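招聘启事:住户衣物整理与卧室收纳人员

发布日期:2025年8月31日
招聘方:Tendivura 家务服务部
联系人:沙布南·哈塔克(Shabnam Khattak)

Tendivura 家务服务部现招聘入户整理人员2名,负责住户家中的衣物折叠、床品整理和卧室收纳。岗位为固定班次,9月到岗。有无同类工作经验均可报名,入职前统一试工和培训。

## 一、岗位情况

岗位名称:入户整理员(卧室方向)

工作地点:以 Lashari 小区和 Karkivmont 公寓两处住户为主。两处之间有公交直达,同一天内一般不安排跨点。临时需要跨点的,路上时间计入工时。

班次:每周五天,上午班或下午班任选其一,选定后每季度可以申请调换一次。周末班自愿报名,另行计酬。

汇报对象:巴巴尔·贡达尔(Babar Gondal),负责排班和住户沟通。工作方法方面的问题找阿提夫·维尔克(Atif Virk)。

我们服务的住户多数是长期住户,大部分家庭每周整理一次,少数隔周一次。整理员原则上固定跟同一批住户,住户要求换人或者整理员本人要求调整的,由贡达尔先生安排。新人前四周不单独入户,跟着老员工一起做。

## 二、工作内容

主要工作如下:

- 把洗净晾干的衣物按人、按季节分开,折叠后放入指定的柜子或抽屉。
- 整理床面:抖平毯子和被子,拍松枕头,摆回靠垫。
- 换季时把厚衣物装入收纳袋,写好标签,放到住户指定的位置。
- 检查衣物有无脱线、掉扣、起球,登记在整理单上交给住户。小的缝补可以做,大的由住户自己决定送修还是处理。
- 收拾床头柜和梳妆台面上的零散物品,只归位,不丢弃。

不属于本岗位的工作:洗衣、熨烫、擦窗、做饭、照看老人和孩子。住户当场提出这些要求的,请住户联系服务部另外预约,整理员不要自行答应,也不要当场报价。

## 三、折叠的基本要求

折叠方法以 Drovura 整理手册为准,试工时发纸质版。手册不厚,前半部分讲衣物,后半部分讲床品。每个人原来的折法不一样,入职后统一改成手册的折法,这样换人替班的时候,住户打开抽屉看到的样子是一致的。

一般顺序是先摊平,再折袖子,再折下摆,最后对折成形。摊的时候用手掌从中间往两边推,不要拎着两个肩膀甩。薄衣服折成三折立放,厚衣服平放,最多叠四件。抽屉不要塞满,留出能伸进一只手的空。

毛衣、针织衫不挂衣架。衬衫扣第一颗和第三颗扣子。带拉链的衣服拉到顶再折。深色和浅色分开放,新买的深色衣服第一次入柜前问一下住户有没有单独洗过。

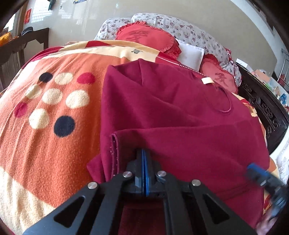
抓绒类衣物在秋冬季的整理量里占得最多,试工也以这一类为主。这种料子蓬松,折完容易弹开,手上要有耐心,压一下,等一下,再折下一道。长袖抓绒上衣先在床上铺开,像图中这件深红色的,领口附近有一块米色小标签,折之前先找到标签,用它来分清前后片,再把袖子横着收进来,沿着袖口缝线的方向捋直。从下摆处提起一层布料时,只捏一小道折,不要整把抓起。折好之后双手平压,停几秒再移到旁边。床上本来铺着花毯子的,衣服折完拿走后,要把毯子重新抚平,有字的一边按住户原来的方向放。

床面在整理过程中是我们的主要操作台,多数住户家里没有别的大平面可用。因此有几条规定:

1. 开始前先看床面是否干净干燥,有水渍或者碎屑的先告诉住户。
2. 鞋、包、收纳箱不放床上。
3. 床头的靠垫和枕头如果不妨碍操作就不动;需要挪开的,记住原来的位置和朝向,做完摆回。绣字、绣花的靠垫,字要正着放。
4. 折好的衣服不在床上过夜,当次放入柜中。

带荷叶边的靠垫不要摞起来压,也不要塞进柜子缝隙。荷叶边压出死褶以后很难恢复,只能用蒸汽一点一点熨,而熨烫不在我们的服务范围内。碎花、浅色枕套容易沾上深色绒毛,深色抓绒衣服折叠时离枕头远一点,做完用粘毛器过一遍。

毯子分两种收法。每天用的铺平,四角拉齐,多出来的边向里掖。不常用的先横向三折,再从一头卷起,放进透气的布袋。抽真空的袋子只在住户自己提供并且要求使用时才用。

## 四、报名条件

- 年满十八周岁,能够合法工作。
- 能站立和弯腰工作三小时以上,中间有休息。
- 对绒毛、灰尘没有严重过敏。轻微过敏可以戴口罩工作的,请在报名时写明。
- 能看懂中文衣物洗涤标签,认识常见的洗涤符号。
- 能用手机收发排班通知。
- 尊重住户隐私,不翻看信件、相册和上锁的抽屉。未经住户同意不拍照。

以下情况可以优先:做过服装店陈列、酒店客房、洗衣房收发或者裁缝工作;会简单的手缝;住在上述两处附近。

不要求学历证明,不看年龄上限。五十岁以上的报名者请放心投递,现有同事里有好几位都是退休以后来的。

## 五、待遇

试工:半天,补贴600元,当天结清。无论最后是否录用都照付。

培训:三天,按正式工资的标准计酬。

正式工资:按班计算,每班224元,每月10日发放上月工资。周末班在此基础上另加,加多少在面谈时说明,并写进合同。

其他:

- 每班中间休息30分钟,计入工时。
- 工作服两套,夏季和冬季各一套,离职时交回。
- 粘毛器、标签纸、软尺、针线包由服务部提供,用完到仓库领取。
- 往返两处工作地点的公交费凭记录报销。
- 满一年以后每年有带薪假,天数写在合同附页。

因操作不当造成衣物损坏的,先由服务部向住户赔付,再看具体情况。第一次一般是重新培训,不从工资里扣。隐瞒不报的另当别论。

## 六、试工安排

试工在服务部的样板间进行,由里兹万·维尔克(Rizwan Virk)和贝尔哈努·哈布特(Berhanu Habte)带领。样板间里有一张双人床、一个五斗柜和一个衣柜,东西都是日常用过的旧物,不用担心弄坏。

试工内容分三段。第一段是自由折叠,给一筐混合衣物,按自己的习惯折,带领人只看不讲。第二段由哈布特先生演示手册折法,大家跟着做一遍,再各自做一遍。第三段是整床,把弄乱的床面恢复到墙上照片里的样子,包括毯子的方向和靠垫的位置。

我们主要看三件事:手轻不轻,做完以后周围有没有收拾,听到不同意见时能不能照着改。速度不作要求,新人折得慢是正常的,一个月左右自然会快起来。

请穿方便弯腰的衣服,摘掉戒指、手链和手表,指甲剪短。抓绒和针织衣物很容易被勾出线头。长头发请扎起来。样板间提供饮用水和拖鞋。

试工当天不需要带证件原件,带复印件一份即可。正式录用签合同时再核对原件。

## 七、报名方式

有意者请写一封简短的说明,一页以内,包括以下内容:

- 姓名、住址所在的街区、联系电话。
- 可以上班的时段,上午还是下午,周末能不能来。
- 以前做过的相关工作,没有就写没有。
- 最快什么时候可以到岗。

说明可以手写,交到 Tendivura 服务部前台,信封上写“整理员报名”。也可以当面口述,由前台代为填表。前台接待时间为工作日上午九点到下午五点,中午不休息。

收到报名后,哈塔克女士会在五个工作日内打电话联系,约定试工时间。电话没有接到的会再打一次,两次都没接通的改发短信。报名人数较多时按收到的先后安排试工,招满为止。本次没有排上的,材料保留到年底,有空缺时再联系,不愿意保留的请在说明里注明。

现有住户推荐的亲友同样需要参加试工,流程一样。住户家中的保姆、钟点工如果想报名,请先和雇主商量好时间,避免两边的班次冲突。

关于班次和工作地点的问题,请找巴巴尔·贡达尔。关于折叠方法和手册内容的问题,请找阿提夫·维尔克。工资和合同方面的问题统一由沙布南·哈塔克答复。

Tendivura 家务服务部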